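Subject: Re: Placement season at Wullton – summer internship or final year project?
Date: November 3, 2022

Dear list members,

Thank you for the many private answers. I put my reply under the quoted part so that new members can follow.

> Our department must decide before the end of the month if the
> internship in July stays optional. Betero and Nomura both told us
> they prefer students who have worked at least nine weeks in a
> company. Does anyone have experience with making it required?
> Kenta Tamura

I was the internship coordinator at Verkonstead for two rounds, so I can tell how it went with us. We made it required for all 900 students of the third year. The first difficulty was the number of places. We had 500 offers from companies when the registration opened, and many of these were for software students only. The civil and chemical students had to search by themselves, and some of them accepted work which had little to do with their study.
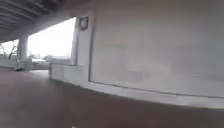

The second difficulty was money. A student who goes to another city must pay rent two times, because the hostel does not give back the fee for the summer. We gave a grant of 2000 per student, but it came in the middle of the internship and not before. Please ask your accounts office early – ours needed a signed letter from the company, on paper, with a stamp.

What worked well was the report. We asked for four pages, written in plain words, and a talk of ten minutes in front of the second-year students. Several companies came to listen and made their first contact with younger students there.
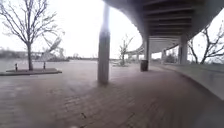 Kenta Tamura wrote to me yesterday that the talk would be hard to arrange at Wullton, as the second-year students have their laboratory exams in the same weeks, and he asked if a poster could be enough. I think it can. The poster should have the name of the supervisor in the company on it, otherwise the teachers cannot check anything.

I still have the form for the company letter and the marking sheet. They are in an old format, but I can send them to anyone who writes to me directly – please do not ask on the list, the attachments are removed.

With kind regards,
Former internship coordinator, Verkonstead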